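Open day at the Wovdale workshops

On July 12, 2024 I went to the open day of the Wovdale workshops, together with my colleague Arnaldo Neves. We both work with fitting out of small shops and exhibition stands, so we are always curious to see how other people build their furniture and partitions. The trip by bus took longer than we expected and we missed the welcome speech, but there was still coffee and a plate of date squares on the table near the entrance.

The visitors were divided into groups and each group received a guide. Ours was Vitalii Tymoshchuk. He has worked in the assembly hall for many years and he speaks quietly, so it was necessary to stand close to him. I liked that he did not hurry. When somebody asked a question he first thought about it, and sometimes he went to fetch a part from the shelf to answer.

We started in the store, where the metal profiles are kept in long racks, sorted by length. Everything is cut to order in the next room. The saw was stopped during our visit for safety, which was a small disappointment for Arnaldo. We were shown a cutting list for one ordinary order: 200 pieces of profile, and next to each line a pencil mark from the person who had checked it. Vitalii told us that they tried to do this on a tablet last December and returned to paper after two weeks.

After the store we came to the part which interested me the most, the frames and panels. The principle is simple. A panel is held by a metal rail on its edges, the rails meet at the corner, and the hardware is fixed there. I had always looked at such things from the front, as a customer does, and I must admit that I had paid very little attention to the corners. Vitalii asked us to bend down and look from underneath, and for the next quarter of an hour we were all walking with our heads to one side.
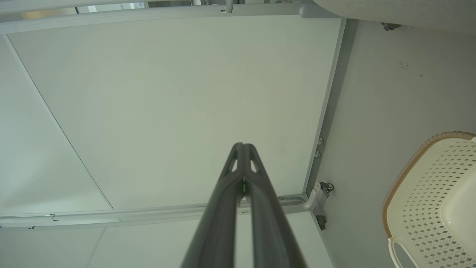 What I learned in this section is how much of the work sits in the corner. The panel can be perfectly flat and clean, but if the two rails do not meet well, the whole piece will look cheap and later it will start to make noise. In their workshop the bolts are first tightened only by hand. Then the diagonals are measured, the frame is pushed to the correct shape, and only after this comes the final tightening. We do it in our company in another order, and I think that I know now where our crooked frames come from.

There was also a good discussion about brackets. A man from a firm called Jonevon, who was in our group, wanted to know why they do not use one bracket for all models. Vitalii answered that they had this idea too, but the heavier panels need more support and the lighter ones look clumsy with so much metal. Arnaldo did not agree and the three of them talked about it until the next group was waiting behind us.

The channels in the rails were explained as well. They can accept small clips, so one can hang a label or a cable without drilling. I wrote this down twice in my notebook, so it must have impressed me.

Lunch was served in the yard, sausages in bread with onions, and a vegetarian pie for those who wished. I paid with coins and the lady gave me a second coffee for free. In the afternoon there was a short talk about the Ogunleye hall, the newer building on the other side of the road, where the finished pieces are packed. It has a floor of 1475 square metres, and the colour of the walls is a very strong yellow. We could enter only as far as the line on the floor. I would have liked to see the packing from nearer, as damaged corners in transport are our biggest headache.

Some practical information for those who would like to go next time. The entrance is free, but you must register for the guided tour, and each group has a maximum of 24 visitors. Closed shoes are obligatory. The parking is small. If you come by bus, get off at the Idport stop and not at the main gate, which was locked. The tour takes 2 hours with questions, and in our case a little more. There is a box of offcuts near the exit and you are allowed to take a piece home. Mine is on my desk now, and Arnaldo took three.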